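Sponge shelving cell, grip-force fault

Gallery for the Rinden fault record, compiled by Zuzanna Grabowska. Force readings drifted over 300 cycles in March, and the limit of 80 was ignored until the arm controller tripped.

Wrist view, orange sponge between the fingertips. Fault code 214 is logged against this gripper.
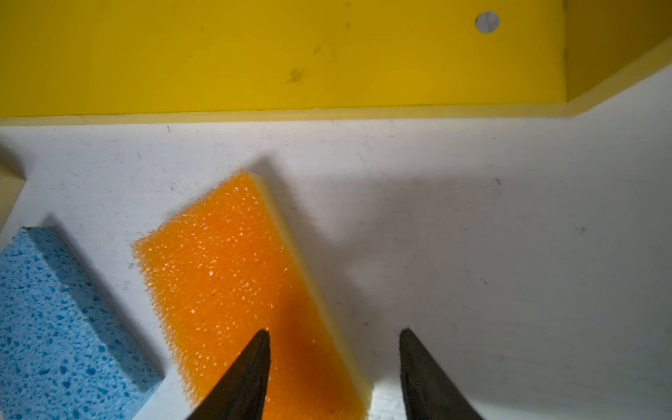 Both arms

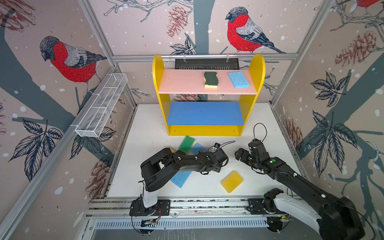 Grippers close together over the work surface, two sponges on the pink shelf. Collision stop did not trigger on approach; Nuno Louro has the logs.

Wrist view, blue sponge between the fingers, others on either side. 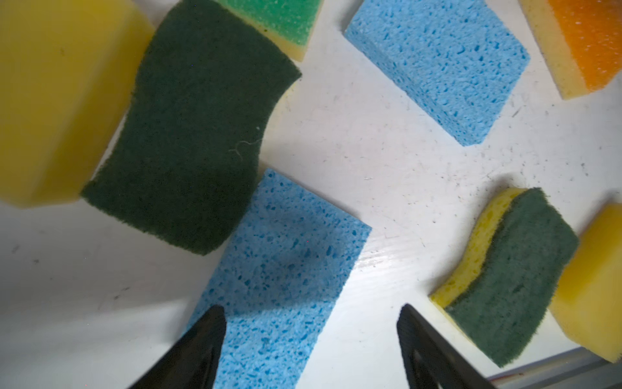 Status

Cell locked out. Force sensor on order.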